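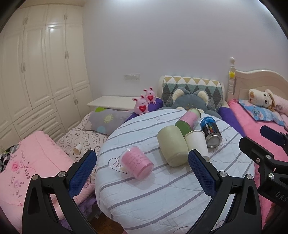 Cups, a jar and a can on a quilted cloth in a bedroom.

4 May 2022
By the Sultow Home Habits team

Do you have a little table in your bedroom that collects things? A cup from last night, a jar you meant to take back to the kitchen, a can of something you bought for the summer and never put away? If so, we would love to hear from you, and you would be in very good company.

Sultow is looking for people to take part in a small, friendly study of how cups, jars, cans and other containers pile up in bedrooms, and how people go about clearing them away. We ran a first round in April with 6 households and enjoyed it so much (the tea, the stories, the jars!) that we are opening it up to more of you.

Taking part is easy and you can do most of it in your slippers. Over three weeks we will ask you to let one surface in your bedroom fill up the way it normally does. It can be a nightstand, a round table with a cloth over it, the top of a dresser, whatever you have. Please don't tidy for us and please don't make a mess for us either. Once a week you will clear it off at your own pace, sort what you find into things to keep, things to wash and things to throw out, and write a few lines in the notebook we send you. At the end, one of us will come by for a chat of an hour or so, at a time that suits you.

We are especially curious about the in-between things. Does a paper cup get a second day? Do you save a clear jar with a nice lid, and if you do, where does it go? What happens to a container that has tipped over, do you stand it up again or leave it lying on the cloth until cleaning day? There are no wrong answers, and we promise we have seen worse than yours. Some of us live with worse than yours.

You should be 18 or older, live within a short drive of Sultow, and have a bedroom surface you use every day. Renters, homeowners, roommates and couples are all welcome. If you share the room, please check that the other person is happy to join in, as their cups count too.

Everyone who finishes the three weeks will receive $300 as a thank you, paid at the final visit. You can stop at any time and you don't have to tell us why. Your notebook stays private to our team, and we will leave your name and address out of anything we write up.

To apply, send us a short note with your first name, the best way to reach you, and a sentence or two about your table and what is on it right now. Spelling doesn't matter one bit. We read every note ourselves and will write back to each of you, even if this round is already full.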